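Hi, and welcome to Mumel! I started this little language school in a spare room over a bakery in Tustent, with 9 students, one whiteboard and far too many flash cards. These days we've got 71 people learning with us every week (and I still make the flash cards myself).

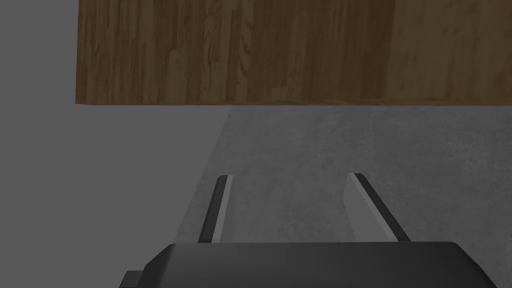 *Brown wood grain, with knots and streaks.*

Most of our classes are in Spanish and Portuguese, and they're built around talking. You'll chat about your weekend, order pretend soup, argue about movies – all in your first month! Grammar comes along as you need it. Groups stay small, and if you miss your Tuesday class you can drop in on the Calimlim group that same week at no charge.

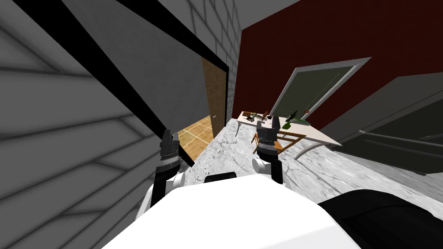
*The gray brick wall and the doorway.*

We also run a lending shelf called Ostusa, which has grown to 2960 books, comics and old travel magazines. Borrow whatever you like and keep it until you're done (my own copy of a Lisbon cookbook has been out since September, and I'm fine with it). Want to try a class first? Your first one's free, so just send me a note and I'll save you a seat.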